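FOR RELEASE: APRIL

Giremine Opens New Tabletop Play Room With Wooden Alphabet Blocks at Its Center

KETTON – Giremine, the learning materials organization founded in 1999, has announced the opening of a tabletop play room at its Ketton site. The room is intended for families, preschool groups and teachers who wish to see the organization's wooden alphabet blocks in use before choosing them for a home or classroom.

The opening follows a period of planning led by Teun Mulder, director of programs, and Krystyna Duda, who oversees early learning. The walls of the room have been kept plain so that attention stays on the tables and on what is placed there.

"Children learn a great deal from a small number of good objects," said Ms. Duda. "A block can be turned, lined up, stacked or passed to a friend. When a child sets one letter beside another, that child has begun to think about order, and we want to give that moment the time and space it deserves."

Sessions at Ketton begin with the blocks spread across the table. Children are then invited to bring them together into rows, first in any order they like and later by color, by letter or by number. Letters and numerals are kept in the same set, a choice that Giremine has made since its first year. Teachers who took part in the trial sessions reported that mixed rows led to more conversation than rows of letters alone.

The room has 19 places for children, and adults are asked to remain with their group throughout. A lending shelf, supported by Plirnaler, holds 70 sets that schools may borrow for one term. Hermans, the joinery firm that built the tables, will also provide yearly upkeep.

"Many schools in our area have told us that they would like to try these materials before they commit money to them," said Mr. Mulder. "The lending shelf answers that request directly. We are grateful to our partners for their patience – and for their very practical advice."

During the trial period, the program welcomed 2123 visitors. Their written comments led to longer sessions and a quieter start to each visit.

Group visits may be arranged through Milan Aerts in the bookings office. Questions about the lending shelf should be directed to Dirk Desmet. Morning sessions begin at 9:30 a.m.

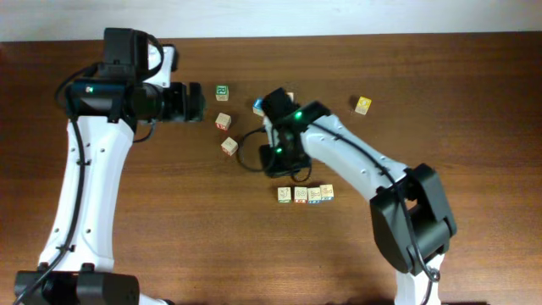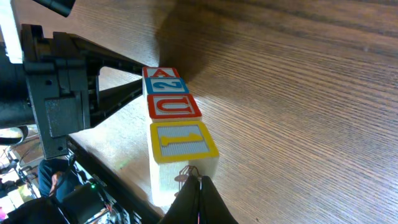

Wooden alphabet blocks on the tabletop at Ketton.

Giremine Press Notices, No. 19 | Page 1

Notes to editors: Giremine develops and lends learning materials for children in the early years. Interviews with Ms. Duda and Mr. Mulder are available on request.

Press contact: Ward Wuyts, Communications Office, Giremine, Ketton.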